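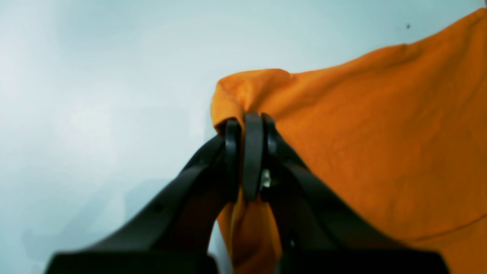
Odano

### 3.2 Threats and turnout

We were delighted by how much the Trurden court records gave us! Of 223 complaints of threats against local candidates, 118 came from Iltbridge alone – far more than the Tiedemann model predicts – and 21 reached trial. Most were filed in September, just before polling.

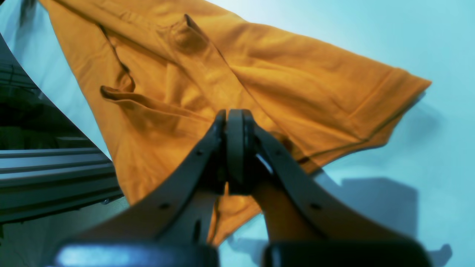
**Figure 5.** Orange-yellow polo shirt, lifted, one short sleeve extended.

Turnout held up wonderfully well in the same wards, and we return to this in Section 4.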